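Chore robotics

Chore robotics is the branch of robotics that deals with everyday manual work: clearing tables, folding clothes, loading dishwashers, sorting parts, packing orders, pouring and measuring. It covers work in the home as well as small jobs on shop floors and at lab benches, where the objects change often and no two workstations are set up alike. The field differs from classic industrial automation, in which a machine repeats one motion on one part held in one known place.

Whether machines can do chores yet is one of the liveliest questions in robotics. The short answer is that they can do many of them some of the time, and a few of them very well. That is a thrilling change from earlier decades, when picking up a sock was a serious research problem.

Background

The first machines to take over household work did so by changing the work. A washing machine doesn't scrub a shirt the way a person does, and a dishwasher never picks up a sponge. Robot vacuums followed the same path, with a low round body and a spinning brush in place of a broom. All of them still leave the handling to people: someone has to load, unload, fold, sort and put away.

Factories went through a similar stage. Welding and painting were automated early, while threading a cable through a hole or taking mixed parts out of a bin stayed with human hands. Chore robotics is largely about this leftover handling.

Main difficulties

Grasping. A gripper has to choose where to hold an object and how hard to squeeze. Mugs and boxes are fairly easy. Bags, wet plates, lettuce and knitted sweaters are much harder, partly because they change shape as soon as they are touched.

Seeing. Clear plastic and glass are a well-known headache. Depth sensors often look straight through them or pick up a reflection, so a drinking glass may show up as a hole in the table. Many systems add a camera close to the gripper, which gives a near view of the object during the last few inches of the reach.

Order of steps. Making tea takes a dozen small actions, and a slip in the third can spoil the ninth. A robot that gets each step right 95 times in 100 will finish a 12-step chore only a little more than half the time, if one missed step ends the attempt.

Recovery. People drop things constantly and hardly notice, because they pick them up again. Teaching a robot to see that something has gone wrong, and to try again in a sensible way, has been one of the most rewarding areas of recent work.

How machines are taught

Most current systems learn at least partly from demonstration. A person guides the arm, either by hand or through a remote control rig, and the robot records what its cameras saw and how its joints moved. After enough examples, a learned model can carry out the task by itself and often copes with objects it hasn't met before.

The number of examples needed varies a great deal. The Warnine project, which studies table clearing, trained its first model on 531 demonstrations and its second on 1,451. The larger set included spoons left in cups and napkins stuck to plates, and the second model handled both. Cillance, a household testing program, keeps a shared collection of 3,737 recorded chores, with failed attempts kept alongside the good ones.

Progress by type of chore

Tidying. Moving solid objects from a table to a bin or shelf is the strongest area. In a trial by the robot maker Clerel, an arm on a wheeled base put away 1,197 toys, books and cups over the month of February in a furnished test apartment. Its weakest spot was under the sofa.

Laundry. Towels can be folded well by several systems. Shirts take longer, and fitted sheets remain a wonderful challenge for robots and people alike. Bang, a small workshop that builds folding arms, reports that finding two corners of a crumpled cloth still takes more time than the folding.

Kitchen work. Stirring, scooping and loading racks are all within reach in a prepared kitchen. Sharp knives and hot oil are usually kept out of tests in occupied homes.

Bench work. Small labs and workshops are full of chores that look a lot like kitchen ones: holding a container upright, pouring to a line, putting a cap back on. An open tube of liquid is a good test of a steady grip, since a soft plastic wall can flex if the fingers close too hard, and a tilt can mean a spill. Printed volume marks also give an easy way to check how much is inside.

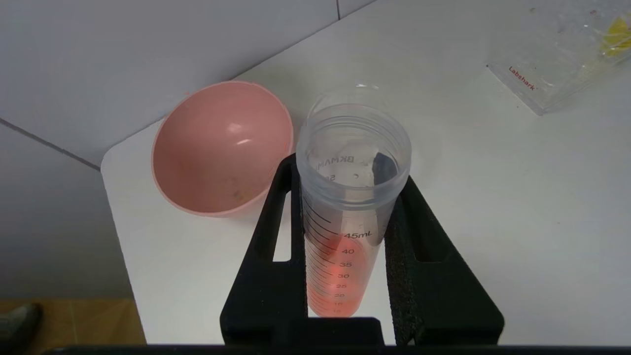
Measuring success

Comparing chore robots is tricky. A success rate means little unless the report also says how messy the room was, how long the robot took, and how often a person stepped in. Many groups now publish full-length, normal-speed video for this reason, and it makes great viewing for anyone who likes to watch a machine work something out.

Speed is still a weak point. Robots commonly take several times as long as a person at the same job. For overnight work this may hardly matter, and a dishwasher emptied at 3 a.m. is just as empty by breakfast.

Open questions

Cost, safety around children and pets, and repair all remain unsettled. It is also unclear whether homes will be served by one general machine or by several simple ones, each with its own job. Shop floors may settle the matter first, as they have more space and trained staff on hand to reset a stuck arm.

See also

Domestic robot
Laboratory automation
Learning from demonstration
Robot gripper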